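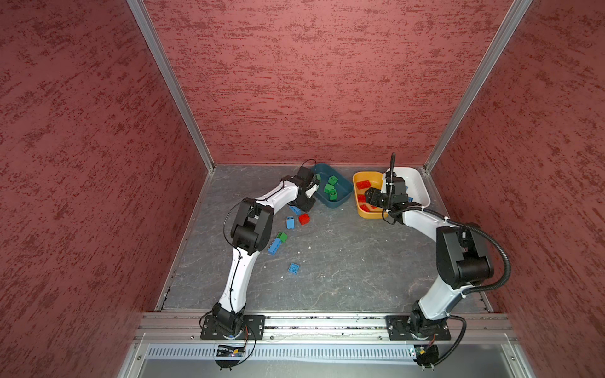
Skavard is a solid-state pinball machine made by Gilmartin and designed by Bríd Ó Riain. It was released in August, and production ended after 584 units.

Theme

The player is a salvage diver working the wrecks off the island of Skavard. Cargo is raised by completing lit shots, and each item is stored in the hold until it is cashed in at the left scoop. An item left in the hold for too long is marked Stolen on the display and loses its value.

Playfield

The game has 2 flippers, a single ramp and a bank of nine drop targets arranged in a shallow curve across the upper playfield. The ramp returns to the left inlane only. Early machines used a steel ramp flap that tended to lift at the front edge — a revised part with an extra rivet was fitted from serial number 78 onwards.

Rules

Clearing the drop target bank lights the lock. Two locked balls start multiball, during which all cargo values are doubled. The bank resets after each clearance, and the time allowed for the next one is reduced.
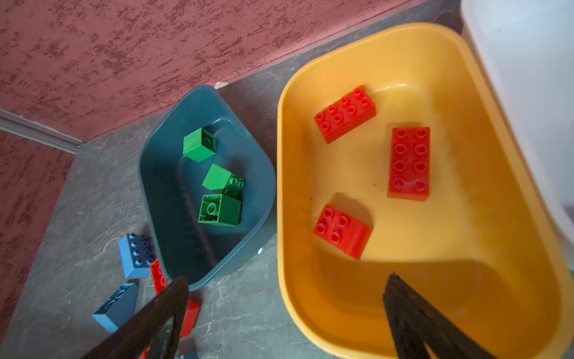
The wizard mode, Flendalthorpe, begins once every item of cargo has been cashed in. It has no ball saver, and scoring stops when the first ball drains.

Software

The final code revision is dated 12/14/23. It corrected a fault that awarded the ramp value twice if the exit switch was slow to close. Operator settings are kept when the new code is installed, but high scores are erased.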